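Breakfast Hosts Wanted, Inskip House

Do you like mornings? We mean really like them, before the radio is on and before anybody has asked you where the spare towels are? Then please keep reading, because we'd love to hear from you!

Inskip House is a small guesthouse with a long porch and a great many returning guests (some of them have been coming since before we painted the shutters). We are looking for 2 breakfast hosts to join us from June through the end of the season. You would set up the dining room, make toast, eggs and coffee, chat with whoever wants chatting with, and leave the kitchen tidy for the lunch crew. Shifts start at 6 a.m. and finish by 11, and you get a proper meal when the last table clears.

You don't need restaurant experience. Last season we served 3461 breakfasts, and most of the people who made them had only ever cooked at home. What we do ask for is a friendly manner, steady hands with a full tray, and a way of getting here on your own, as the Allberg bus doesn't run early enough.

To apply, write a few lines about yourself to Kerstin Eklund at the front desk, or stop by on Thursday after lunch.

Mint green and toast, a good pair at any hour. 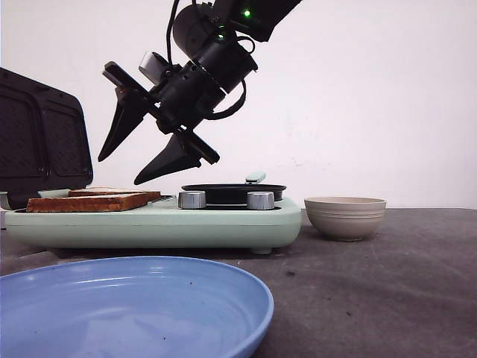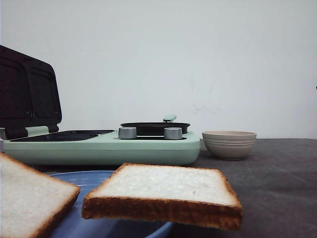 Leanne Blackburn: Is there any chance of weekends only? I did mornings at the Erkel for years and would love to get back to it, but I have my grandson during the week.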